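Foro Robótica aplicada › Teleoperación y aprendizaje por demostración
Tema: Demos por control remoto o guiando el brazo a mano, ¿qué os rinde más?

pivote_sur
Buenas. Estamos enseñando a un robot de dos brazos una tarea de recoger: coger un plátano de una mesa auxiliar y tirarlo al cubo de pedal. Llevamos 664 demostraciones teleoperadas con el equipo de Drelow y la política sigue fallando en el agarre. El desplazamiento hasta la mesa lo hace bien. La mano llega, cierra antes de tiempo y empuja la fruta.

El puesto de trabajo es sencillo, una esquina de la sala con moqueta gris, el cubo, un sillón y la mesa redonda. Las manos son de varios dedos y el operador las maneja con guantes.
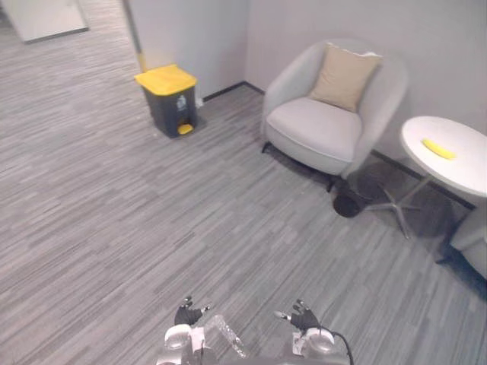 El pedal lo hemos dejado para más adelante, de momento la tapa la abre una persona. Lo que quiero saber es si merece la pena repetir la parte del agarre guiando el brazo con la mano o si sigo grabando en remoto hasta pasar de mil.

nuria_k
Con guantes el operador no siente el contacto y cierra cuando le parece. Eso es lo que está aprendiendo el robot. Nosotros pasamos a guiado manual para la última parte del movimiento y con 62 demos teníamos mejor agarre que con todo lo anterior.

tornillo8
No estoy de acuerdo. Si guías a mano, la cámara de la cabeza te ve a ti: tus brazos, tu manga, tu sombra en la mesa. Luego en ejecución no estás y las imágenes son otras. Además, con una mano de varios dedos, a ver cómo mueves todas las articulaciones a la vez empujando desde fuera. Eso vale para una pinza.

nuria_k
Lo nuestro era una pinza, sí. Lo de la cámara lo arreglamos reproduciendo después la trayectoria sin nadie delante y grabando esa segunda pasada. Lleva el doble de tiempo, eso lo admito.

pivote_sur
La segunda pasada la probamos en abril con otra tarea. El problema es que si el objeto se mueve un centímetro al recolocarlo, la reproducción ya no sirve.

Silvia Danko
Yo miraría primero el retardo. En Zumach teníamos un desfase entre el vídeo que veía el operador y la orden que llegaba a la mano, y todas las demos salían con el cierre adelantado o corregido dos veces. Revisad las marcas de tiempo de vídeo y articulaciones antes de grabar más.
Otra cosa: ¿cuántos operadores tenéis?

pivote_sur
3, y cada uno agarra a su manera. Uno va por arriba, otro entra de lado y el tercero cambia según el día.

Silvia Danko
Pues separad los datos por operador y entrenad solo con el que entra por arriba. Mezclar estrategias en el mismo conjunto con pocas demos da justo eso, una mano que se queda a medio camino entre dos agarres.

tornillo8
De acuerdo con Silvia en lo de separar. Lo del retardo lo veo menos probable si el desplazamiento sale bien.

Silvia Danko
El desplazamiento tolera mucho más desfase que el cierre de los dedos. Una cosa no descarta la otra.

kubo77
Para comparar, con el Kubíček nosotros necesitamos 1182 demos en remoto para una tarea parecida, con vasos. Y variando la posición del objeto en cada toma. Si lo dejáis siempre en el mismo sitio, da igual el método – no generaliza.

pivote_sur
La posición la variamos, pero poco, casi siempre por el mismo lado de la mesa. Lo apunto.
El viernes miro las marcas de tiempo y separo por operador. Si sigue igual, pruebo lo del guiado solo en la muñeca, con los dedos en remoto.

nuria_k
Esa mezcla no la he visto hecha. Pon los resultados cuando los tengas.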